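Grecu 2 is out, and I finally get to talk about it!

Posted March 15, 2023

If you've been following the Grustari blog you know I've been grumbling about our motion planner since December. Well, I can stop now. Version 2 of Grecu, the planning layer we use for two-arm cloth work, went live this morning, and I've had a silly grin on my face ever since.

The big change is that both arms now share a single plan. In the old release each arm worked out its own path and then a separate checker looked for crashes, which meant a lot of stopping and starting (and a lot of me sighing at the log window). The new one plans for the pair together, so when one arm wants to move over the other, the second already knows to stay low or wait. Planning for a typical fold has dropped to almost 25 milliseconds on our lab desktop. We ran 806 recorded folds through it before release and only 7 came back without a usable plan, and most of those were sleeves. Sleeves are always trouble.

Margit Győri wrote nearly all of the new collision code, and she also moved our replay tool, Drirnport, over to the new plan format, so you can scrub through a plan and see both arms on the same timeline. Old recordings still open — you'll get a warning about missing wrist data, and you can ignore it.

Red cloth on the table, two arms over it.
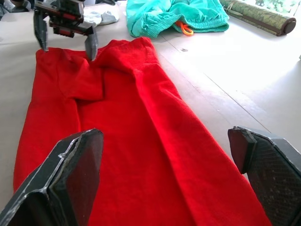
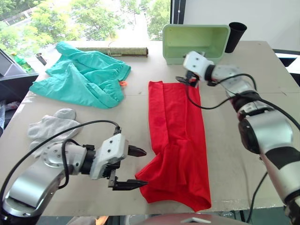 The piece I'm happiest with is the new way Grecu handles the views it plans from. The wrist camera and the head camera used to feed two separate cloth outlines, and they'd argue whenever something else got close to the garment. Now they go into one outline that gets refreshed before every move. Take the crumpled teal-green garment lying behind the red one: the old outline code loved to merge neighbors like that into one giant piece of laundry, and the new code keeps a separate label on each. It also keeps the fingers out of the outline, so a dark gripper hanging over red fabric doesn't get treated as a hole in it anymore.

Grillelness, our settings editor, hasn't caught up yet, so for now you'll need to change the arm spacing by hand in the config file. Margit has a patch in review and I'll post again when it's merged.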